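Drivum Opens Small-Parts Sorting Room for Returned Household Electronics
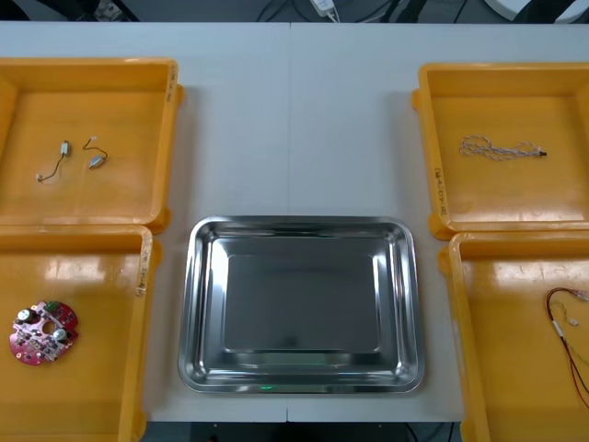 Drivum, which repairs and takes apart small household electronics, has opened a parts sorting room at its Cluviston site. The room handles components removed from returned products and gets them ready for testing, reuse or recycling. Work is done at white tables, with yellow plastic bins for the separate part types and a stainless steel tray between them. At one table, small vibration motors with their lead wires still attached go in one bin, a round red circuit board in another, and a white wire harness in a third. Labels are handwritten on strips along the bin rims, so they can be changed when a different product line comes in.

The company began planning the room in August, after the amount of returned stock grew past what its repair benches could handle. Until then, parts were sorted by the same people who took the products apart, usually at the end of a shift. Mixed boxes were common, and good parts were sometimes sent out with the scrap.

"We were spending money on new motors while we had working ones sitting in a box under the bench," said Noman Ansari, operations manager at Drivum. "They were mixed in with cable ends and screws and it took too long to dig them out. A sorting room is a simple fix and we should have done it sooner."

During a trial run, the sorting team processed 2,541 parts from one group of returned products. Of these, 455 were set aside for testing and possible reuse in repairs. The rest were sent to recycling, grouped by type. Drivum will use the trial figures to decide how many tables each product line needs.

The room has 3 tables. Each table is set up for one product line at a time, and bins are cleared before the next line is started. Parts that staff cannot identify go to a supervisor at the end of the session. Circuit boards are kept apart from loose metal parts, and wire harnesses are coiled before they are stored.

Parts chosen for reuse are tested at a separate bench next door. Motors are run for a short period and checked for noise and uneven speed. Boards are looked over for cracked joints and swollen capacitors before any power is applied. Harnesses are checked for damage at the connector and along the length of the wire. A part that fails goes back to the recycling stream the same day. Parts that pass are bagged, marked with the test result and moved to the repair stockroom.

Training for the room takes two days. New staff start with motors and harnesses, which are easy to tell apart, and move on to boards after that. Tariq Rana, who leads the sorting team, wrote the training notes and still updates them.

"Most people pick it up by the second morning," Rana said. "The boards take longer. Two of them can look the same from the front and have a different chip on the back, so we teach people to turn every board over. The other thing we ask is that they don't pull harnesses by the wire. Hold the connector. A lot of the damage we used to see came from our own side - not from the customer."

Rana added that the team tried printed labels first and gave them up within a week. Part names changed too often, and people were waiting for the printer.

Drivum is also offering the sorting service to other repair businesses in the area. The first outside customer is Coselero, a repair shop chain that will send its stripped parts to Cluviston once a month. Coselero's parts will be sorted separately from Drivum's own, and reusable items will be returned to its shops after testing. The minimum batch for outside customers is 1,000 parts. Smaller shops may combine their stock to reach the minimum, provided each shop's boxes are clearly marked.

A second room, to be called the Zaidi room, is planned for the same building. It will be used for larger parts such as housings, fans and power supplies. An opening date has not been set - the floor needs work first, and the company is still looking at shelving.

Businesses that want to send parts for sorting should contact the Drivum service desk before shipping. Batteries must be removed and will not be accepted with other parts. The first outside deliveries will be received on 23rd December.

About Drivum

Drivum repairs small household electronics and recovers parts from products that cannot be repaired. Its workshop, stockroom and parts sorting room are in Cluviston.

Media contact: Noman Ansari, Operations Manager, Drivum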